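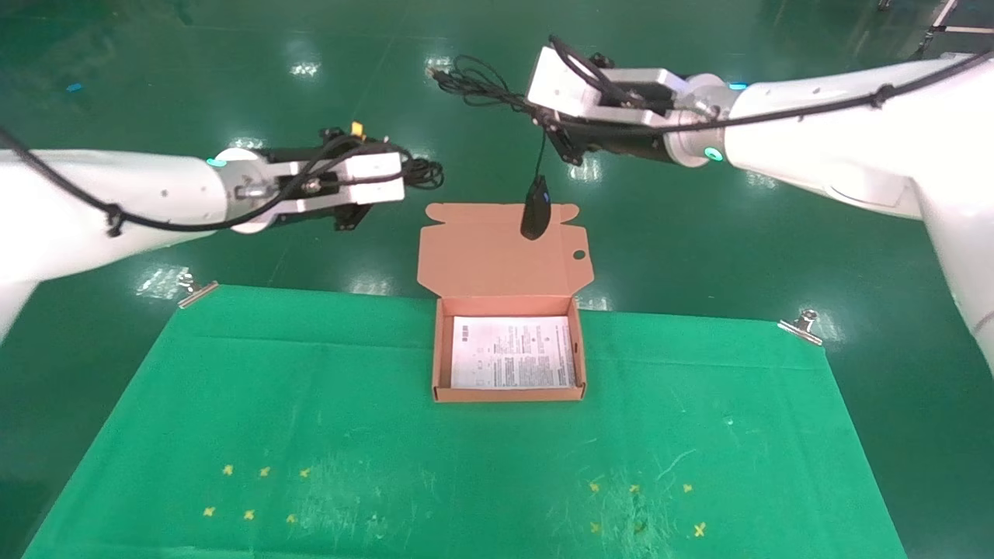
4. Cables and workspace

Step 1. Power both arms down before you touch any wiring. Please don't skip this one!

Step 2. Run the gripper cable along the top of each arm and fasten it with small zip ties. Leave a little loop at every joint – I pulled mine tight the first time and popped a connector at the elbow.

Step 3. Spread the cloth over the table and clip the back corners with binder clips.

Step 4. Put down your tape crosses, then set the open box behind them.

Step 5. Power up and jog each arm slowly through its range. Stop if a cable goes tight.

Note: anything on a cord swings. With the mouse I wait 2 seconds over the box before lowering, and I keep the speed at 14 percent.

Caution: coil up your spare wire by the gripper and tie it. Mine still needs a tidier job (it's on my list for March).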